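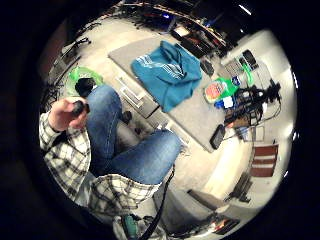 Can a paint shop match any colour you bring in?

Most colours can be matched closely enough that you would only see the difference with the two side by side in good daylight. A few can't, mainly very bright ones and anything with a metallic or see-through finish.

The answer comes from the owner of Saster, a paint shop on the main street in Kesus. She has been mixing paint for customers for 26 years, the last nine of them in her own shop. We talked behind the counter on a Monday morning, which she says is her quietest time. Decorators have been in and gone by half past eight, and people doing up their own homes mostly come at the weekend.

The shop keeps white and clear bases on the shelves and makes nearly everything else to order. There are 1,500 colours on the cards by the door. She reckons most of her trade comes from a very small part of the rack.

"Off-whites," she said. "Off-whites and greys. People take home a great handful of cards and come back with a colour that's next door to the one they've got on the wall already. I don't mind. They have to live with it."

Mixing from a card is simple. The formula is on the computer, the machine drops the tints into the base, and the tin goes in the shaker. Matching from a sample is slower. She puts a reader against the sample, the reader suggests a recipe, and she makes up a small amount to see how it looks. She brushes a little on to card, dries it with a hairdryer and takes it outside to the pavement. The first go is right about half the time, by her account. After that she adjusts by eye, a drop of black or a drop of yellow, and writes down what she has done in a hardback book.

"The reader is good at telling you what's there," she said. "It's less good with anything that has a texture. Give it a bit of carpet and it reads all the shadows in between, so everything comes out too dark."

I asked what people bring in.

"Cushions. Bits of plaster with four colours on, and they want the third one down. A man brought a whole drawer. Lots of people bring a photo on their phone, and I have to tell them I can't do it from that. Every phone shows it differently, and if you turn the brightness up it's a new colour."

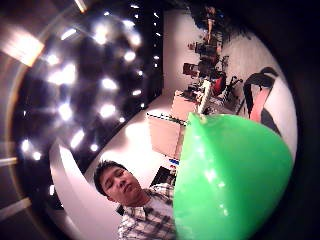
Shine is the part customers find hardest to believe. A glossy surface reflects whatever light is in the room, so the same tint looks deeper in gloss than it does in a flat matt emulsion. Shape makes it worse. Take a bright green object with a curved, glossy side: there will be a streak near the top that is almost white, small bright patches lower down, and a thin part at the edge where it looks paler. Asked to match it, she would have to pick one place and call that the colour. She usually asks the customer to point. If the thing is plastic, she warns them that paint on a wall is unlikely to look as strong.

"Lime green is a swine," she said. "You need a clear base and a lot of tint, and then it covers badly. They put two coats on and can still see the old colour. I tell them to do a coat of grey underneath, or a pale yellow, and allow for three coats on top. Then they tell me what it's going to cost them, as if I didn't know."

Red is nearly as bad, and strong yellow too. Blues give her the least trouble. She thinks browns are coming back, though she has thought so before and been left with the stock.

She has used several makes of tint over the years and now uses Zolireo for walls. The tinting machine is an old Colombo, bought second-hand with the shop. It has a nozzle that needs wiping every morning, and if it is missed the first tin of the day comes out short of black. She has a cloth tied to the side of it with string so that whoever opens up can't say they didn't see one.

The commonest mistake, in her view, is looking at the colour in the wrong place. People hold a card flat in their hand under the ceiling light, when the wall it is meant for stands upright and gets its light from one side. She sells sample pots but would sooner people painted a sheet of lining paper than the wall itself. A sheet can be moved. Put it beside the window in the morning, on the opposite wall in the afternoon, and by the lamp you use in the evening. Leave a white border round the patch, or cut it right to the edge, but don't paint it straight over the old colour, which will change how you see the new one.

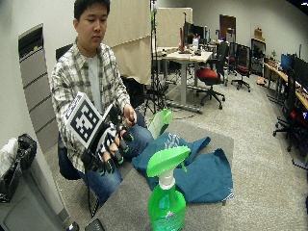

One customer, waiting for two tins of masonry paint, said that she had done all of that for her back bedroom and had still got it wrong. She had tested the colour in February and painted in the summer, and by then the tree outside was in leaf and the whole room had gone green. She had lived with it for a year and then painted it cream.

The owner agreed that it happens. North-facing rooms are the ones she gets asked about most, and she tells people to stop trying to make them bright. A white with a bit of red or yellow in it will look less cold than a pure white, but a dark room stays a dark room. Some people are happier once they go for a mid-tone and put another lamp in.

We moved on to touching up. Customers come back a year or two after decorating, wanting a small amount of the same paint to cover a scuff, and are upset when the patch shows. The tin may be right to the drop. The wall has changed in the meantime, from sunlight and cooking and hands going along it, and the fresh paint dries to a slightly different sheen.

"Do the whole wall, corner to corner," she said. "Your eye won't compare two walls that meet at a corner, as they catch the light differently anyway. It will find a patch in the middle of one straight away."

If it has to be a patch, she suggests using the same kind of roller as the first time, thinning the paint very slightly, and feathering out the edges. 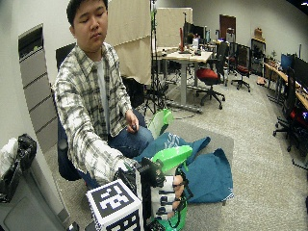 It also helps to have kept some of the original. She advises pouring leftovers into a jar with a tight lid, filled nearly to the top, since a big tin with an inch in the bottom dries out. Write the room and the date on it. Keep it indoors, away from frost. Water-based paint that has frozen goes lumpy and she has never managed to rescue any – she has tried sieving it through tights.

Her own record of what went into each tin is still on paper. There are 55 of the hardback books on a shelf in the stock room, some of them from the shop where she worked before. She can usually find a customer's mix if they know the year and the surname they gave. The computer keeps the recipes as well, but it has been replaced twice and each time something was lost.

Returns are the one subject that made her sigh. Mixed paint can't go back on the shelf, and there is a sign saying so by the till. She will try to adjust a tin if it is only slightly out. She can make it darker, or warmer, or duller. She can't make it lighter without adding so much white that you would end up with three tins.

Before I left I asked what colour her own house was.

"Magnolia in the hall, and it was there when I moved in," she said. "The rest is whatever got mixed wrong. The kitchen's a nice blue. It was meant to be somebody's fence."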